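FOR IMMEDIATE RELEASE
15/09/2025

Kelludine starts filming season two of "Grandby" and opens the doors to extras

Hi everyone, it's your friendly press desk at Kelludine again, and I've been sitting on this one for weeks, so forgive me if I go a little fast. "Grandby" is coming back! Cameras are rolling on the second season of our small-town vampire drama, and all of the main cast have signed on again, including the whole Bartoš family (yes, even the grandmother, and yes, I know how we left her).

If you missed the first season, it follows a family of bakers who've been running the same shop in the town of Grandby for 200 years and would prefer that the neighbors didn't do the math. It started as a web series with a tiny budget and a lot of borrowed furniture. I wrote the first press release for it at my kitchen table and sent it to 11 reporters, and two of them wrote back. I still have both emails.

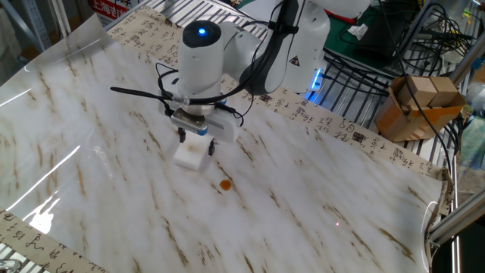

White robotic arm over a marble-patterned tabletop.

Season two is eight episodes, up from six, and each one runs a bit longer too. The story picks up the morning after the harvest fair. I'm under strict orders about spoilers, but I can tell you that the oldest Bartoš brother gets a love interest, the river matters a lot more than you'd think, and there's a dance in episode four that made me cry in a screening room full of accountants. The writers have also gone back to that locked pantry, so you can all stop emailing me about it. (Don't stop, I like the emails.)

We're also trying something new with the music. The first season used mostly piano, and lovely as it was, everybody on the show felt the town needed a bigger sound this time around. So we recorded with a full brass band and a choir of 66 singers over one very long weekend. The new title theme is the same tune you know, only slower and a good deal creepier, and I've had it stuck in my head since May. 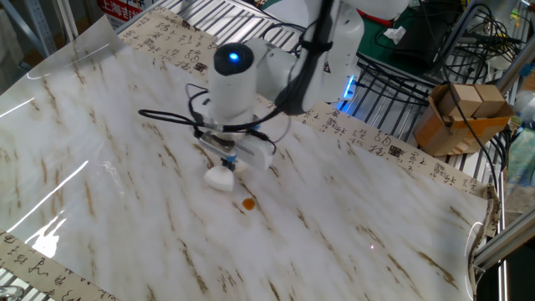
The choir will be back for the finale as well, on screen this time, in the church hall sequence. That's the biggest thing we've ever tried to shoot and it's where you come in. We need about 80 extras to play townspeople, ages eighteen and up, with no acting experience required. You'll be paid for the day, fed well, and dressed by our costume team, who are very excited about hats this year. If you have a great old winter coat of your own, mention it when you apply and they'll probably want to see a photo.

To put your name down, fill out the extras form on the Kelludine website. Please tell us which days you're free and whether you're okay with standing outdoors at night, as a lot of this show happens after dark. We'll write back to everybody, even if it takes a while.

I've also pulled out the thing people ask me most. 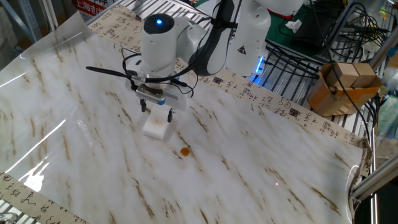
When can I watch the new season, and where?

It premieres next spring on Plastari, the same streaming service that carries season one. The first two episodes arrive together, and the rest follow one a week. We'll announce the exact date once the edit is locked.

For anyone who wants to catch up first, season one is on Plastari now with a new set of commentary tracks. I listened to all of them on the train and laughed out loud at the one for episode three, where two of the leads spend ten minutes arguing about whose fake teeth were more comfortable. There's a blooper reel too, tucked in under the extras menu, and it's longer than it has any right to be.
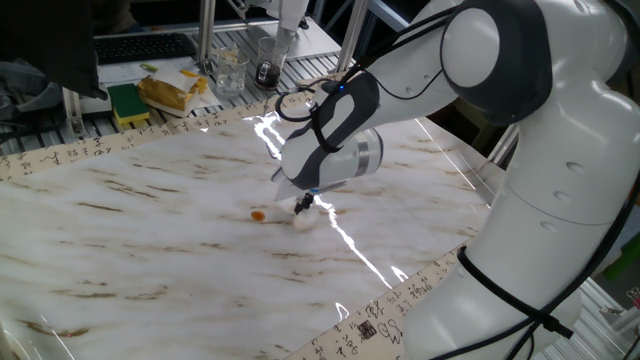 Reporters and fan sites, I have good stuff for you as well. We're setting up short phone and video interviews with the cast and the writers during the second half of the shoot, and there'll be one set visit for a small group. Tell me who you write for and who you'd most like to talk to, and I'll do my best to match you up. First-season stills and the new poster art are in the press area of our website, free to use with a Kelludine credit. Please don't crop out the cat on the poster. She has more fans than the rest of us.

Contact: Kelludine Press Desk, through the press form on the Kelludine website. Mark your message "Grandby" and it'll come straight to me.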